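# Recording teleoperated demos for a tabletop pick task in simulation

Updated 7/26/24 for the new recorder.

This page covers one job: driving a simulated arm by remote control, recording good pick demonstrations, and getting them into a form you can train on. It assumes Trarketel is installed and that you can already open the tabletop workspace. If the arm doesn't respond to your controller at all, fix that first with the setup page.

I use Ilar as the session launcher and Dutov for converting the logs. Cronin is the viewer I review episodes in. Any of the three can be swapped out, but the settings below are the ones I use.

## Before you start

Decide what one demonstration is. For this task an episode starts with the arm at its home pose and the gripper open. It ends when the target object has been lifted and the arm has held still for a moment. Placing is a separate task with its own folder. I used to record both in one go and cut them apart later, and the cuts were never in the same spot twice.

Write the instruction before you drive. "Pick up the mug" is fine. If there could be more than one mug on the table, say which color. The instruction gets saved with the episode, and changing it across a few hundred files in February was not a pleasant afternoon.

Then set these in the session file:

- `control_mode: delta_pose`
- `max_episode_seconds: 300`
- `reset_objects: random`
- `record_on: grip_button_hold`

The five-minute limit is far more than a pick needs. It's there to stop a forgotten recording from filling the disk.

## Mapping your hand to the arm

Hold the controller the way you would hold a screwdriver, with your elbow resting on something. Press the clutch button and move your hand slowly to the left. The gripper should go left on your screen. If it goes forward or back, your base rotation is off by a quarter turn, so change `yaw_offset` and try again. Don't try to get used to a wrong mapping. You'll manage it for ten minutes and then make a big move in the wrong direction.

Start with the position scale at 0.5, so your hand travels twice as far as the gripper. It feels slow. Leave it there until you can reach an object and stop above it without overshooting.

Rotation should stay at 1.0. Scaling down rotation makes your wrist run out of range, and you end up pressing the clutch over and over in the middle of an approach. Those pauses go into the data.

## Coming in on the object

Work in two moves. First go to a point above the object with the fingers lined up for the grasp. Stop there briefly. Then come down along one line.

Smooth round fruit is forgiving, and you can be a little off to one side. Faceted glass is harder. The sloped faces push the fingers outward if you close too high, and the reflections make it difficult to judge from a single view where the widest part is. Keep a second camera view open while you come down, and check the finger height against the rim before you close.

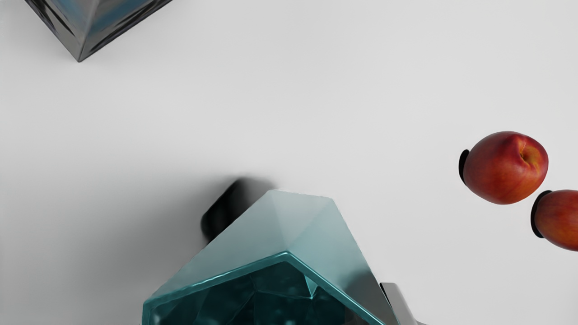

Ingeborg Lindemann wrote in to say that she closes the gripper halfway before coming down on anything glass, and that her failed grasps dropped a lot once she did. She also asked me to mention that the half-close has to happen above the object every time, or the policy learns to start closing at odd moments.

I've tried it since and agree with both points. Set a button for it if your controller has a spare one. Doing a half-close with an analog trigger is possible, but your half won't be the same from one episode to the next.

## Closing and lifting

1. Stop moving before you close. Let go of the clutch if your hand isn't steady.
2. Close fully and wait until the finger positions in the status bar stop changing.
3. Lift straight up, slowly.
4. Hold still at the top, then release the record button.

For mugs you have to choose between the handle and the body. Either works, but pick one and stick with it for the first batch. A mixed batch can be learned from, though it takes more episodes before the policy stops heading for a spot between the two.

A tilted mug in the gripper is acceptable for a pick. It matters if you plan to chain this with placing or pouring, so put `tilted` in the notes field and you can filter on it later. Lift far enough that there's a clear gap over the table, and keep away from nearby cartons on the way up. A tall carton that gets bumped makes the episode useless for this task, even when the grasp itself was good.
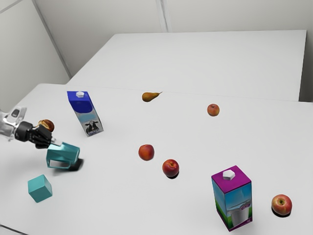

**Should I delete the episodes where the grasp fails?**

Keep them, but move them to a separate folder. They're useful for training a success detector, and they shouldn't be mixed into the set you use for imitation. An episode where you missed, backed off and got it on the second try can stay in the main set if the recovery was smooth.

## Reviewing

Open the session in Cronin and play everything at double speed. I look for four things:

- a long wait at the start before the arm moves
- clutch pauses during the final approach
- the gripper closing while the arm is still traveling
- recording stopped before the hold at the top

The first one can be trimmed. The other three are grounds for throwing the episode out. Do the review on the same day you record. After a week you won't remember why you made a strange move, and you'll be tempted to keep it.

## Converting

Run:

```
dutov convert sessions/pick_mug --hz 6 --out data/pick_mug
```

Six steps per second is low, but picks are slow and the files stay small. If your movements are quick, raise it. Dutov prints a warning when two steps in a row are too far apart, and more than a couple of those in one episode means the rate is too low or you were rushing.

## How many to record

My first mug policy that was worth running had 300 episodes. At 800 it handled cluttered tables much better, mostly on account of the random resets. The full set, with fruit and glass objects included, is at 2,490.

Take breaks. My driving gets worse well before I notice it, and the tired episodes have a look to them in review: late stops, crooked lifts, extra clutching. When two in a row go to the reject folder, I quit for the day.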